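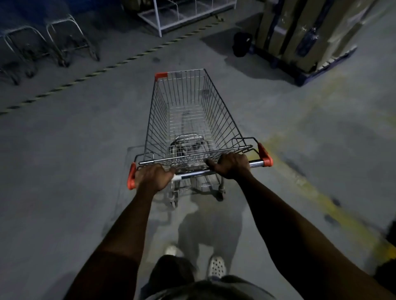
The Shopping Trolley: How It Rolls, Turns and Saves Space

Last updated 10/06/2026

When you go to a big shop with your family, you probably take a trolley at the door and do not think about it very much. But a shopping trolley is a clever machine, although it has no motor and no battery. It works with wheels, wires and your own arms. In this page we will look at how it does its job.

In Britain we say "trolley". In America the same thing is called a "shopping cart". In some parts of England you can also hear the word "buggy", but this word can mean a pushchair for a baby too, so you must listen to the rest of the sentence.

Why is it made of wire?

Imagine a trolley with walls of solid metal. It would be very heavy before you put even one potato in it. A wire basket uses much less metal, so it is easier to push. The wires go up and down and also from side to side, and where they cross they are joined together. This makes the basket strong enough to hold bottles, tins and bags of flour.

There are other good things about wire. You can look through it and find your apples at the bottom. The person at the till can look through it too, and see if you forgot to take something out. If milk spills in a wire basket, it runs down to the floor. This is not so nice for the floor, but the trolley stays quite clean.

Many wire trolleys are shiny because the steel has a thin coat of another metal, for example zinc or chrome. Plain steel becomes brown and rough when it meets rain and air. We call this rust. The coat keeps the water away.

Why is one end narrow?

Look at a trolley from the top. The end near the handle is wide, and the far end is narrower. Now think about the long line of trolleys outside a shop. Each one is pushed inside the next one. This is possible only because the front is smaller than the back.

The back wall of the basket helps also. It hangs from the top like the little door for a cat, and it swings up when another trolley comes from behind. At our Travero shop in Koddale, 61 trolleys sleep in a shelter beside the bus stop. If they could not fit together, there would be no place left for the bicycles!

The folding seat

Near the handle there is a small part that folds. When it is open, a little child can sit there with the face towards the person who is pushing, and the legs go through two holes. When it is closed, it lies flat and leaves more room for the shopping. A child must always sit in the seat and never stand in it. When a child stands up, the heavy part is too high and the trolley can tip over.

Wheels that turn and wheels that do not

Under the basket there is a frame, and on the frame there are wheels. In many trolleys the two front wheels can spin round in every direction. A wheel like this is called a castor. The two back wheels often point only forwards. When you push more with one hand than with the other, the front wheels turn and the trolley goes round the corner. If all four wheels can turn, the trolley can go sideways, which is useful in a narrow place but difficult on a slope.

Sometimes you meet a trolley that always wants to go to the left. Perhaps a piece of string is wrapped around one wheel, or the wheel is bent. Leave it and take another one.

Try it: empty and full

You need: a trolley, a grown-up, and a quiet part of the shop.

1. Hold the handle with both hands and push the empty trolley 5 steps. Stop it.
2. Do your shopping as usual.
3. Push it 5 steps again, at the same speed. Stop it.

Did you feel a difference? The full trolley is harder to start and also harder to stop. Heavy things do not like to change what they are doing. Scientists call this inertia. It is the reason why you must walk slowly with a full trolley, and never ride on it.

Words to remember

Castor: a wheel that can turn in every direction.
Frame: the strong part which holds the basket and the wheels.
Inertia: when a thing keeps still, or keeps moving, until something pushes or pulls it.
Rust: the brown layer that grows on iron and steel.

Something to draw

Draw a trolley for a shop that sells only very long things, like ladders and carpets. Where will you put the handle? How many wheels does it need? Children from 6 to 9 years can bring their drawing to the Roltano library in March, when we make our wall of inventions.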